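4.3 Peeling grip pads (Niritz hand-held grippers)

The Trongate data sheet promises 700 cycles per pad. Plan on less.

CAUTION: Stop as soon as a pad edge lifts. A loose flap can snag knits and spoil the grip.

1. Open the jaws fully and check both pads, corners first.
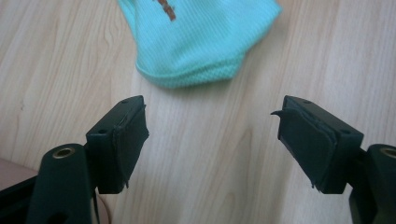
Samina Tarar disagrees with the usual fix: pressing the flap back down only hides the fault until the next pull.

2. Unplug the cable. The software "pause" is no substitute, whatever the menu says.

3. Peel off the old pad, clean the block and fit a new one. Press for 60 seconds.
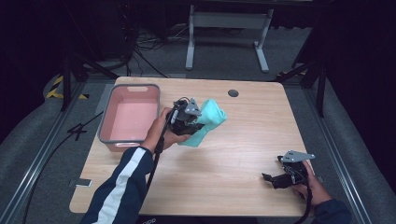
4. Leave the adhesive for 30 minutes. "Instant bond" on the packet has yet to convince us.

5. Reconnect. Open and close the jaws 4 times with nothing between them, then check the corners again.

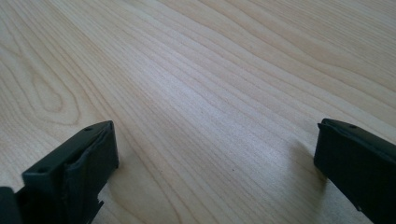
Fig. 4-3. Jaws open over bare tabletop.

NOTE: Wrinkles in a pad count as wear. Log them.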